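Nestia Produce Box: Frequently Asked Questions

Ordering and membership

How does the box work?
You pick a size, we pack it with whatever is being harvested, and you collect it from a pickup point near you. There is no fixed contents list. We send the list for the coming box by email the evening before packing, usually by 6 p.m.

What sizes do you offer?
Small, standard and large. The small box suits one or two people who cook a few nights a week. The standard box is what most households order. The large box is the standard box with more of each item, plus one extra item.

Do I have to sign up for a whole season?
No. You can order a single box at the full price. Season members pay less per box and get first choice when something is in short supply.

When does the season start and end?
The first boxes go out in May. The last ones depend on frost. Members get at least two weeks' notice of the final box, and any box already paid for that we can't fill is refunded.

Is there a waiting list?
Sometimes. We have room for 533 season members. When those places are taken, new sign-ups go on the waiting list in the order we receive them. Single boxes are sold separately and don't affect your place.

Can I skip a box?
Yes. Season members can skip up to 3 boxes without charge. Log in, open "My boxes" and choose "Skip". The cutoff is noon two days before your pickup. After that the box is already on the picking sheet and we have to charge for it.

Payment

How do I pay?
By card or bank transfer. Season members can pay in full at sign-up or in monthly payments. We do not take cash at pickup points.

My card was declined. Do I lose my box?
We hold the order for 24 hours and send you an email with a payment link. If it isn't paid by then, the box goes back on sale.

Can I pay for someone else's box?
Yes, use the gift option at checkout. The person receiving it will need to choose a pickup point before the code can be used. Gift codes are good for two seasons.

Pickup

Where are the pickup points?
Wiltedo Hall (side entrance), the Kinyua bakery and our own packing shed on Caltar Road. Hours are shown on your confirmation. The bakery closes at 4 p.m., so please choose one of the others if you finish work late.

What do I need to bring?
Your name and your box number. Bring your own bags if you can and leave the crate with us. Crates are used again and we run short when they go home with people.

Somebody else is collecting for me. Is that OK?
Yes. Give them your box number. You don't need to tell us in advance.

What happens if I miss my pickup?
Boxes are kept until the end of pickup hours that day. The shed can hold yours overnight if you call before closing. Boxes left after that are donated to the food pantry and are not refunded.

Do you deliver?
Not at present.

What's in the box

Can I choose what goes in?
You can list two items you never want, and we will replace them with more of something else. We can't build boxes to order.

Is everything grown by you?
Most of it. We buy in fruit from two neighboring farms, and in early season we also buy potatoes and onions. Anything we didn't grow is marked with a "P" on the contents list.

Do you use sprays?
We don't use weed killer. On the corn and brassicas we use a soap spray and row covers. Partner farms send us their own spray records and you can ask to see them at the shed.

Do I need to wash things?
Yes. We knock the dirt off root vegetables and rinse salad leaves once, but nothing is sold as ready to eat.

Something in my box was damaged. What should I do?
Email us within two days with your box number and tell us which item it was. We will credit your account. Small holes in leaves and odd shapes are normal and we don't credit for those.

Storing your vegetables

Should greens go in the refrigerator?
Yes, in a bag or a lidded container with a dry paper towel. Take off any rubber bands first. Cut the tops off carrots and beets and store them separately, as the tops pull moisture from the roots.

What about tomatoes?
Leave them on the counter, stem side down, until they are ripe. Move them to the refrigerator only if you can't use them in time.

How long does sweet corn keep?
It is best on the day you collect it. If you have to wait, leave the husks on, refrigerate it and use it within three days. Once husked, wrap it and cook it the next day at the latest. To freeze it, boil the ears for four minutes, cool them in ice water, cut off the kernels and bag them.

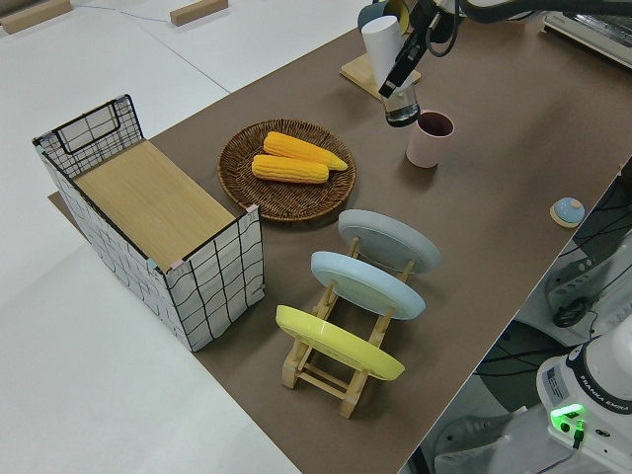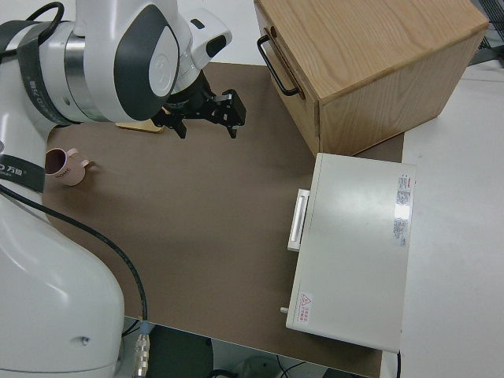 First picture: two ears of yellow corn on a round woven tray.

Can I keep potatoes and onions together?
Keep them apart. Both want a dark, cool cupboard with some air, but potatoes sprout sooner next to onions.

Contact

Who do I ask about my account?
Mererid Phillips handles memberships and refunds. Use the contact form and include your box number. Replies normally take one working day, longer in the first weeks of the season.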